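# Trindis desk objects

Object and surface notes for the window table, release of October 8, 2022. The set covers small household things on a wooden top: mugs, cards, little boxes and whatever else fits within arm's reach. There are 158 clips in this release, of which 17 are held back for checking labels.

## Surface and light

The table stands by a large black-framed window. Daylight is the main light source, and on bright days the sky in the panes washes out to white. Exposure is left as recorded.
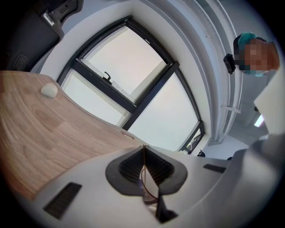
Labels use plain names – `mug`, `card`, `box`, `small_white` – and no brand or material is given unless it can be read off the object. Where an item can't be named with confidence, it takes its colour and size only.

## Layout

Items keep no fixed positions between clips. Each layout is stored as one line in `layout.csv`, with object name, table side (`left`, `middle`, `right`) and depth (`near`, `far`).

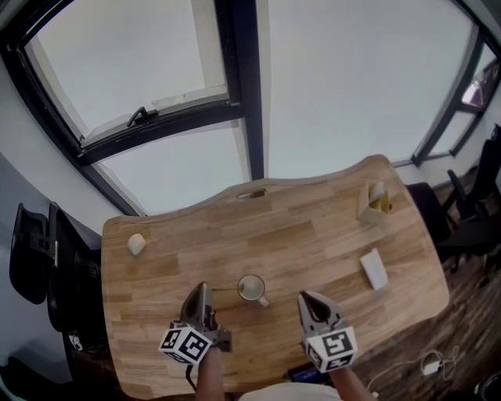 *Mug in the middle, small white object far left, open box with yellow items at the back right.*

## Known issues

- `small_white` was split into two labels in the January draft; both are now merged.
- Items on the far edge are often too small to label and are marked `unknown`.
- Clip 125 has no layout line.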